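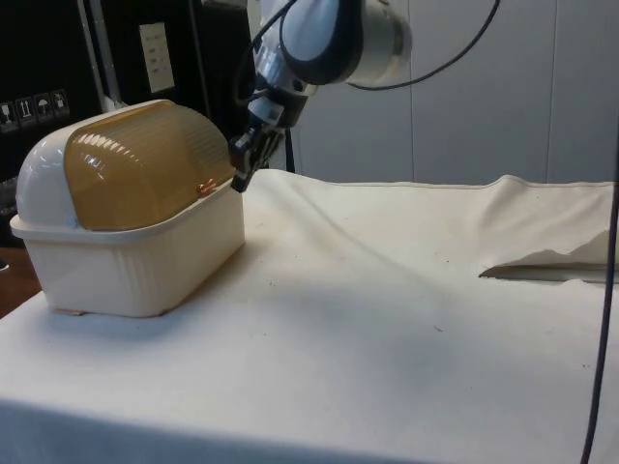 Corina Kälin schrieb:

> Mir fehlt in der ganzen Diskussion der Alltag. Alle reden davon, dass
> die Maschinen bald den Haushalt machen. Ich führe eine Wohngruppe mit
> 8 Leuten, bei uns wird jeden Tag gekocht, abgewaschen und geräumt. Kann
> mir jemand sagen, was davon ein Arm heute übernehmen könnte, ohne dass
> ich danebenstehe? Prospekte habe ich genug gelesen.

Liebe Corina, liebe Liste

Kurze Antwort: Ohne dass du danebenstehst, im Moment nichts, was ich dir empfehlen würde. Die längere Antwort fällt etwas freundlicher aus.

Ich verfolge das Thema seit August, als wir im Betrieb das System von Ultana angeschaut haben. Damals ging es um die Werkstatt, also Teile einlegen, Kisten umsetzen, Deckel schliessen. Das Umsetzen war brauchbar, solange die Kisten immer am gleichen Ort standen. Bei den Deckeln wurde es mühsam. Ein Deckel ist für uns ein einziger Handgriff, für die Steuerung sind es mehrere: die Lasche finden, sie fassen, der Rundung nachfahren und im richtigen Moment loslassen. Wenn der Behälter leicht ist, rutscht er dabei mit. Wir halten dann mit der zweiten Hand dagegen, ein einzelner Arm kann das nicht.

Darum nehme ich Behälter mit gewölbtem Deckel und kleiner Lasche als Massstab, wenn mir jemand etwas vorführt. Sie stehen in jeder Küche. Glänzender, durchscheinender Kunststoff kommt als Schwierigkeit dazu, die Kameras haben mit den Spiegelungen oft Mühe. Eine weiche Unterlage wie ein Tischtuch macht es auch nicht einfacher.

Bei Sarkham haben sie uns eine Auswertung gezeigt: 1'936 Versuche mit verschiedenen Haushaltsbehältern, davon 1'026 ohne Eingriff zu Ende gebracht. Das ist gut die Hälfte. Als Forschungsergebnis finde ich das anständig - in einer Küche möchte ich es nicht haben. Wie lange ein Versuch dauern durfte, stand leider nicht dabei. Ich habe nachgefragt und noch keine Antwort.

Abwaschen von Hand würde ich ganz streichen. Geschirrspüler ausräumen habe ich einmal gesehen, mit 5 gleichen Tellern und festen Plätzen im Schrank. Bei einer Wohngruppe, wo jeder anders einräumt, sehe ich das noch lange nicht. Am ehesten geht Holen und Bringen auf ebenem Boden. Dafür brauchst du aber keinen Arm, ein Wagen genügt.

Falls jemand auf der Liste Flastero im Einsatz hat, wäre ich froh um einen Bericht, gerne auch mit den Fehlversuchen. Meine Notizen zu Ultana kann ich dir schicken, Corina, sie sind aber auf die Werkstatt bezogen.

Gruss
Su

Zuletzt aktualisiert: 23. Januar 2022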